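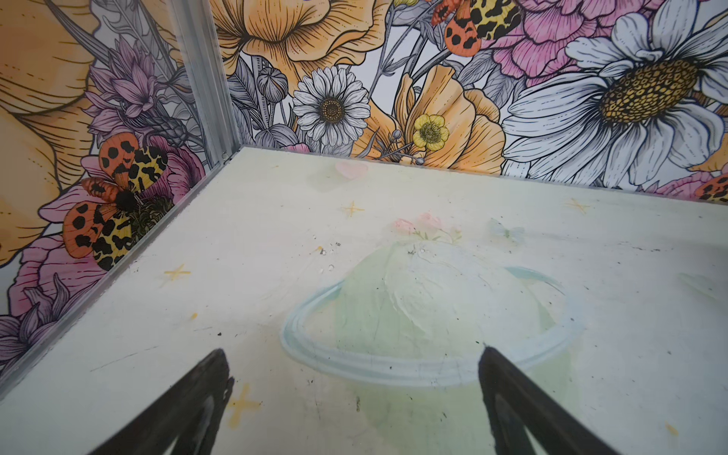
Pale green planet with its light blue ring, flowered walls to the left and at the back.

Progress report to the Hukora Fund, January
Project: Cladora water-use charts

Hi Marlina,

You asked for this one to be shorter than the last one and I'm going to try, but there's a lot to tell you (mostly good!), so get yourself a coffee.

The quick version first. All 27 towns have now sent us their household water data, the cleaning is done except for one stubborn file, and we have a chart design I'm happy to show people. The town pages are behind where I said they'd be. More on that below.

The data

The last two towns to come in were Leclerc and Velletska. Leclerc sent a lovely tidy spreadsheet. Velletska sent scanned pages, nearly 120 of them, and Emilian typed up a good chunk of those by hand after the text recognition kept reading sevens as ones. I can't tell you how grateful I am to him. We checked a sample against the scans and found a handful of slips, all fixed now.

The stubborn file is Velletska's too. They changed their billing from quarterly to monthly partway through the series, so if you just plot what they gave us it looks like everyone in town quit showering overnight. For now I've converted everything to gallons per household per day, using the read dates where we have them. Where we don't, I've left a gap in the line. Emilian wanted to fill the gaps with a dotted line and I said no, and we went back and forth on it for a while - I still think a gap is fairer to the reader, but I'm open to being talked out of it if you or your reviewers feel strongly.

The charts

In the proposal I promised one big chart with every town on it as a colored line. Well, I made it, and it was a bowl of spaghetti. You could find the highest town and the lowest town and that was it. So I've switched to small panels, one per town, all on the same scale, with the regional median drawn in gray behind each one. It takes up more room but people can find their own town right away, and that's what they want to do first.

I tried 4 ways of ordering the panels: alphabetical, by population, by average use, and a rough geographic layout. My favorite was the geographic one. It was also the one that confused people most, because the towns along the river don't sit on anything like a grid and I had to shove a few of them sideways. Sorting by average use gave the best overall story, so that's the default, with a switch to put them in alphabetical order.

One more decision you should know about: the vertical axis starts at zero. Some of the towns asked me to zoom in so their savings would look bigger, and I understand why they'd like that! But a small drop should look like a small drop. Algirdas Venckus at the Leclerc water office grumbled a bit and then sent me a really useful note about labeling the drought restrictions, so there's now a light shaded band for those months on every panel.

What readers told us

The online survey closed with 1828 responses, way more than I'd hoped for. Vasiliki is still coding the comments, so please treat this as a first look. The question most people got wrong was the one about the gray line. Plenty of them took it for a target, or a legal limit. I've changed the label from "regional median" to "middle town in the region" and we'll test that wording next. The survey wasn't a random sample (people who click on a link about water charts are a special bunch, bless them), so I won't be putting percentages from it in anything public.

Where we're behind

The individual town pages. I'd planned to have them up by now and only the Leclerc page is finished. Some of that is the scans, and some of it is me fiddling with the panels for too long. Clifford Chisholm has agreed to take over the page templates, which frees me up to write the short text that goes with each chart. Phones are the other headache - the panels shrink until the axis labels are unreadable, so on small screens we'll show one town at a time with a menu at the top.

Money

We're under on travel and over on data entry, and the two come close to canceling out. I'd like to move what's left in the travel line over to testing. Could you let me know if that needs a form or if an email from you is enough?

Coming up

Vasiliki and I are running a Saturday drop-in at the Velletska library, where people can try the charts on paper and tell us what they think they say. After that come the remaining pages, the new gray line label, and a download button for the cleaned data, with a notes file listing every conversion we made. You're very welcome at the drop-in if you feel like the drive. I'll send the draft link as soon as Clifford has the templates working.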